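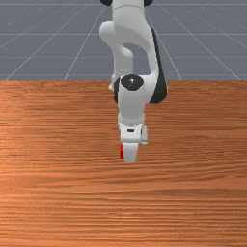
The cheapest way to compare grippers is to leave them in their boxes. Dinesh Bhardwaj has been doing it that way since autumn, on a desktop computer at the back of the Mostyn workshop, and he has two real ones to check his answers against.

The workshop builds packing cells for small food and hardware firms. It owns one seven-joint arm and has money for one new gripper. The choice came down to the Zommont, a plain parallel-jaw unit with short travel, and the Cloltik, which opens wider, weighs more and costs $2993 before freight.

Bhardwaj set up the test in simulation first. The job is as dull as he could make it: a red block on a wooden table, an arm above it, fingers down. The arm has to close on the block, lift it, hold it and put it back. Each gripper model got 870 attempts, with the block shifted and turned a little every time.

"People want to start with a tomato," he says. "If you start with a tomato you don't know whether you're testing the gripper or the tomato."

The Zommont did better than he had guessed. Its narrow fingers could get down beside the block without clipping it, and most of its failures came when the block was turned close to 45 degrees and the jaws met the corners. The Cloltik coped with the turned block but had its own trouble. With the extra mass on the wrist, the arm overshot slightly at the bottom of a fast move. Slowing the last part of the descent fixed that and added time to every cycle.

Zarmeena Minhas, who writes the workshop's control software, was less taken with the simulated numbers. Friction is the sore point. A simulator will hold a block with whatever grip you tell it to, and her first week on the project went into finding out what the rubber pads did on painted wood. She hung weights off a block until it slipped, wrote down the figure, swapped the pads and did it again.

Once her values went in, the success rate for the Zommont dropped to 82 per cent. That was close to what the real unit managed on the bench – close enough that they stopped arguing about it.

The controller took longer to settle. The arm's own software closes the gripper at a fixed force, fine for a block and poor for anything with give. Minhas tried Droseso, a third-party controller that reads the finger position as it closes and eases off at contact. It worked with both grippers, although the Cloltik needed a firmware update and a different cable before it would talk to anything.

Camera placement is still open. A wrist camera loses sight of the block in the last few centimetres, when the finger is in front of it, and an overhead camera has the arm in its way. They have tried both together and the calibration drifts. Minhas would sooner fix one camera to the side of the table and live with the blind spot.

For now the workshop has ordered the Zommont, with a second set of longer fingers to be machined in aluminium. The loan Cloltik goes back at the end of September. Bhardwaj has kept its model on the computer and plans to run it again with the slower descent and a softer pad, this time on a block half the width.

The tomato is on the list, about 20 tests down.

Related
Pads, cups and needles: what holds a bread roll
Second-hand arms: what to check before you buy
Wrist cameras on a small budget
Letters: cable management, again

Contact the editors | Copyright 2020 | Back to top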